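2024-02-24, Collamgate, mixing room

Back on the Kerkero record today, after swearing last night that I was finished with side one. I played the rough of "Tian" in the car on the way in and the chorus just sat there! Everyone's playing hard and it still sounds polite, and these people are not polite. I saw them in October in a basement with one working speaker and my ears rang through breakfast.

So, the guitars. Leonilde tracked both of hers through the same little amp, same mic, and when I pan them wide they pretty much glue together in the middle again. I pushed the left one 7 ms late and rolled off some low end under 82 Hz on the right. Better. Still a bit of a blanket over it. Zixuan thinks the blanket is the bass fuzz (she may well be right, she usually is about low mids) and wants to redo it clean and dirty on two tracks. I'd like to try that before we touch the drums.

Vocals: take 20 is the one. I know Ivana likes the earlier one where she holds the last note forever, but in 20 she laughs halfway through the second verse and keeps going, and I'm not cutting that for anything. Left the breaths in. Took the long reverb off completely and put a short slap on the shouted lines only. 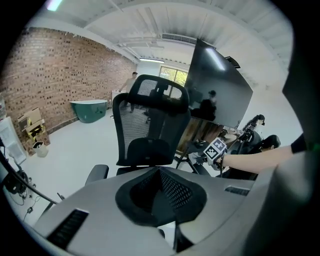
The desk end of the room, mesh chair and the big black monitor.

Bounced three versions for Baoshan to check at home. If you're looking for them, they're in the Stasturetti folder, which I know is the old band's name, I'll move them when I get a minute. The session itself is 604 and please don't open it in the older software, it drops the automation on the backing vocals (learned that the slow way).

Naheed came by with the sequencing idea again: open with the slow one. I hated it, then we played it through with the gap shortened to almost nothing before "Tian" comes in, and wow, okay. I want to hear it again with fresh ears.

For next time: bass fuzz retake with Zixuan, tambourine down 2 dB in the bridge, ask Ivana whether the count-in stays.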